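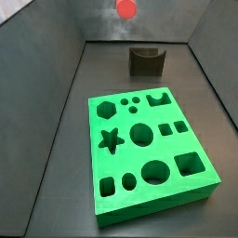
## Review: Prasum 3, document management server

I ran Prasum 3 for a parts distributor with 70 users and a archive migrated from Mikitz. Niamh Keogh handled the metadata mapping. The server sat on one virtual machine with 12 GB of memory.

### Import

The bulk loader reads a folder tree plus a CSV file. It moved around 4000 documents before lunch. Version history came across, but comments did not, and the log records a skipped comment only at debug level. Turn that on first.

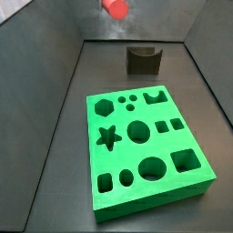

Metadata is where Prasum differs from Mikitz. Each document type has its own field set, and fields can be inherited from a parent type. Required fields are enforced on upload through the web client but not over WebDAV, so users who map a drive can file untyped documents all day. Picture-only records need more care, as the text index gets nothing from them. A shot of a red cylinder hanging in front of a gray wall can be found by the words "red" and "cylinder" only if a person has typed them into a field. The Parry add-on reads text in scans and does nothing for plain photos.

### Search and permissions

Full-text search is fast and handles phrases well. Permissions follow the folder, with overrides per document. An override survives a move to another folder, and the audit report doesn't list it. I filed this with the vendor in May and have no fix date.

### Workflow

Approval chains are drawn in the browser and exported as JSON. Parallel steps work. Timed escalation requires the Mudley scheduler, licensed separately.

### Rating

Four out of five for import and search, two for permissions. Sites that depend on WebDAV should test the required fields before buying.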